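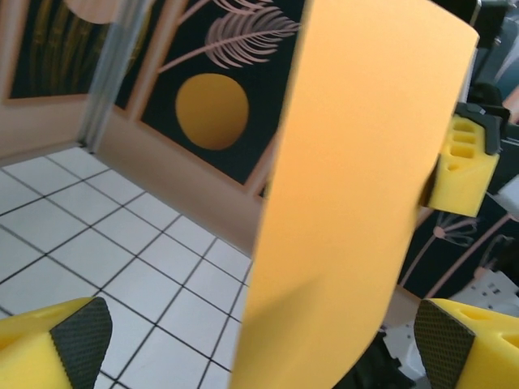
Figure 12. Orange sheet, held upright.

Section 4: Preparing Your First Reading Course

This section applies to learners who have activated a Bandora account and received the printed Rurnholm Workbook. Complete all steps in order. The course cannot be started until a baseline reading speed has been recorded.

4.1 Recording the baseline

1. Sign in and select Reading Speed from the main menu.
2. Open Passage A. The passage contains 1460 words and is presented on a single scrolling page.
3. Press Start and read at your normal pace. Do not skim.
4. Press Stop when you reach the final line. The program displays your speed in words per minute.
5. Answer the comprehension items that follow. Enter both results on page 19 of the workbook.

Note: A baseline below 200 words per minute places the learner in the Foundation track. The track may be changed later by a course adviser.

Caution: Do not repeat Passage A to obtain a higher result. A second reading produces an inflated speed, and the daily targets will be set too high.

4.2 Setting the daily schedule

1. Select Schedule, then New Course.
2. Choose a start date. Learners in the January intake who have not yet begun must select a date no later than 21st February.
3. Set the session length. The default is 12 minutes.
4. Select one rest day per week.
5. Press Confirm. The first session appears on the home page.

Note: Sessions missed through illness may be moved to the end of the course. Submit the request through the Messages page, addressed to Covadonga Ibarra, Learner Support.

4.3 Using the pacing guide

The pacing guide is a moving bar that marks the line to be read. It is switched on by default in the Foundation track.

1. Open any practice passage and select Guide.
2. Set the bar to your baseline speed.
3. Increase the speed by one level after two sessions with full comprehension scores.

Caution: Stop the session if you experience eye strain or headache. Learners who wear corrective lenses should wear them during all timed readings.

For group enrollments, see Section 5.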